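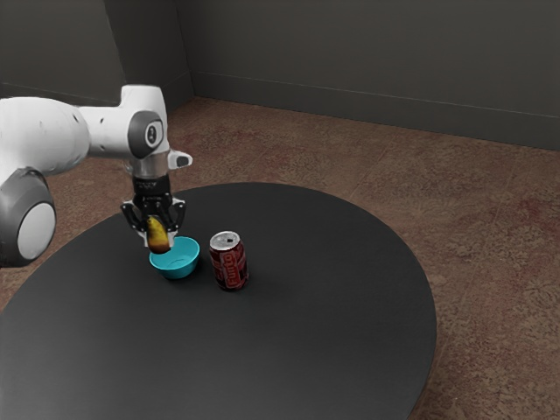 Suqin Lei

Pear, bowl, can: teaching an arm by remote control

I spent a Monday with Plirnex, the simulator people keep telling me will make hand-guided teaching painless. You steer a simulated arm with a controller, the software records what you did, and a model is meant to learn from the recordings. I recorded 42 attempts. My wrist has opinions.

The task is pear into bowl. At this point the gripper has the pear level with the rim of the turquoise bowl, a touch to the left. The red can is off to the right and plays no part.

My doubts are mostly about judging depth. On a flat screen the pear overlaps the bowl well before you know whether it is over it, and I corrected by guesswork. A model trained on me would presumably learn the guesswork too.

The black tabletop is nearly bare, which flatters everyone. I would like to see the same task on a kitchen worktop before I believe the sales talk — and with a pear that bruises.

Plirnex suggests 3000 recordings for a task like this. I asked what happens at 516 and am still waiting for an answer.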